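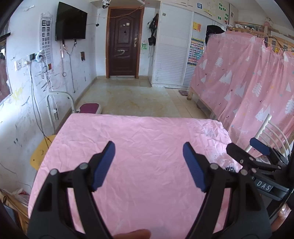
Mine would be creased again by lunch, was one reader's reply when the first version of this went up, and could I please cover rooms where the bed is also the folding table. Fair. So this is the rewrite, for shared rooms, bunk rooms, any place with one mattress and no spare surface.

Shared room reset: making up the bed, then sorting the small stuff

Posted 22/03/2022 by the Clustitz page
Search this site Enter keywords Go

Written fast between loads of wash. Sorry for typos.

What you need

One fitted or flat sheet that is clean. A basin, plastic, wide rather than deep. A towel you don't mind sitting on the bed. A bag for trash. Thats it. No sprays, no storage system from Vurnard or anyplace else. I bought one once and it is now where the storage system goes to be dusty.

Part one: the sheet

Everything off the bed first. Everything. Phone chargers, socks, the book. Pile it on the towel so you can lift it all in one go.

Flat sheet:
Find the long side. Lay it over the mattress with more hanging at the foot than you think you want.
Go to a corner. Pull toward the corner, not toward yourself. Tuck.
Opposite corner next, diagonal. Then the other two.
Smooth from the middle out with your forearm. Palms just push the wrinkles around.

A sheet that has been in a basket overnight won't come flat by hand. Mist it with plain water, pull it tight, leave it. Half an hour and most of the lines drop. Don't iron on the mattress, please.

Mattress against a metal bed frame? Watch the bars. Fabric catches, you pull, it rips at the hem. Pull the mattress out a hand's width, tuck, shove it back.

Bunk with a curtain on a string: push the curtain along to one end before you start and let it hang straight. Long curtains drift onto the next bed and get tucked in with the sheet. I have done this twice. If the string sags retie it now, you're standing there anyway. Double knot, pull both ends level.

Wash curtains when you wash the sheets, or every other time. Dark water the first time, always.

Part two: the basin

Now the pile. The point is one pass, no wandering off to put a single sock away at the far end of the room.

1. Towel on the bed, pile on the towel.
2. Basin next to it.
3. Pick up one thing. Cloth stays on the towel. Anything small and hard goes in the basin. Trash in the bag.
4. Do not read anything. Do not try anything on.
5. Towel is clear, stop.
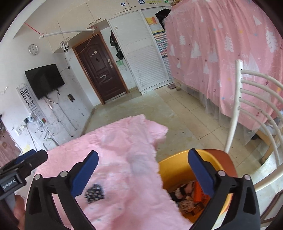 Pink towel, basin alongside, small things in.

The basin will be a jumble. Fine. You sort it after, sitting down. Take it person by person if the room is shared: ask whose, hand it over, done. What no one claims stays in the basin until the next reset and then goes.

Cloth on the towel: shake, fold in half, fold again. Fuzzy towels get folded last because they shed on everything else. If the edge is fraying trim the loose threads with scissors, don't pull, a pulled thread keeps going.

Part three: floor and walls

Floor last. Dust comes down off the bed and curtain so there is no sense in doing it earlier. Dry sweep toward the door, then damp mop, two rinses for tile. Pale tile shows streaks when the mop water is dirty, so change it halfway even if you don't feel like it.

Scuffs and scribbles on the lower wall: baking soda on a damp cloth, small circles, test a hidden spot. Pencil comes off. Ballpoint mostly doesnt. Keep the cloth well away from power strips and sockets, unplug first if you're working close.

Bags go on a hook by the door. A hook costs next to nothing and keeps the bed from being the bag place.

How often

Sheet every week or so. Basin pass whenever the bed stops being visible. We do the walls in October before the heating goes on, and then again if somebody small has found a marker.

Still to write up: mattress turning in a bunk without taking the ladder off, and the stain chart people keep asking for. 50 rows so far, half of them tea.

Last updated: same day, fixed the corner order in part one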